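HomeShopAccessoriesInputSkament Roll-Up Keyboard

Skament Roll-Up Bluetooth Keyboard

Silicone travel keyboard for tablets and phones. Ships rolled. Stays rolled for a while, too, so read the part about flattening it.

The Skament is a full-width keyboard made of soft silicone, and it rolls into a tube that fits in a coat pocket. You unroll it, press the power key until the light blinks, pick it from the Bluetooth list on your tablet, and type. Pairing is a one-time chore unless you own a lot of devices, in which case it's a hobby. The keyboard remembers 2 of them and you switch with Fn and the left or right arrow.

We've sold folding keyboards, clip-on keyboards and one memorable keyboard that was also a phone case (it was bad at both). The Skament is the one that keeps coming home in staff bags, which we've decided to treat as market research.

How it types

Quietly. There's no click at all, so you can take notes in a meeting or finish an email in bed without a review from the other side of the mattress. The trade is that silicone keys want a firm, straight press. Fast touch typists will drop letters for the first day or so, usually the letter a, and will blame the keyboard. Some of them will be right. If you write novels, buy something with springs.

The space bar works best if you hit it near the middle. The far left end of it is more of a suggestion.

Flattening it

Fresh out of the tube, the ends curl up like old linoleum. Lay it face down overnight with a couple of heavy books on top. A hair dryer will not speed this up and will void the warranty, and yes, that sentence is there for a reason.

Choose your color

Plumgate (dark purple, hides coffee)
Maldonado (sand, does not hide coffee)
Nuredero (black, sold out until May)

Specifications

Weight: 210 grams
Battery: built in, charges over USB-C
Full charge: 3 hours
Rated for: 1000 rolls
Layout: US English
Works with: most tablets, phones and laptops with Bluetooth keyboard support
In the box: keyboard, short charging cable, elastic band, a leaflet in very small type

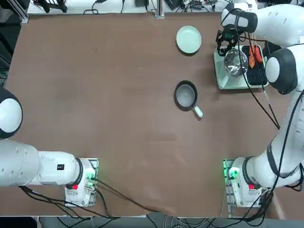 The elastic band is there to keep the thing rolled up in your bag. You will lose it within the month. Any hair tie does the same job, and we don't sell replacements because we'd feel silly charging for them.

Cleaning

Wipe it with a damp cloth and a drop of dish soap. The typing surface is sealed but the battery end is not, so keep that end out of the sink. Crumbs shake off. Cat hair does not — silicone loves cat hair — and a strip of packing tape gets most of it.

Shipping and returns

Orders placed before noon leave the same day. If you hate it, send it back within the return window listed at checkout, rolled or flat, we're not fussy. Please switch it off first. A keyboard that's awake in the mail will happily type to itself all the way here and arrive with a dead battery.

Add to cart
Compare with other travel keyboards
Download the leaflet in a readable size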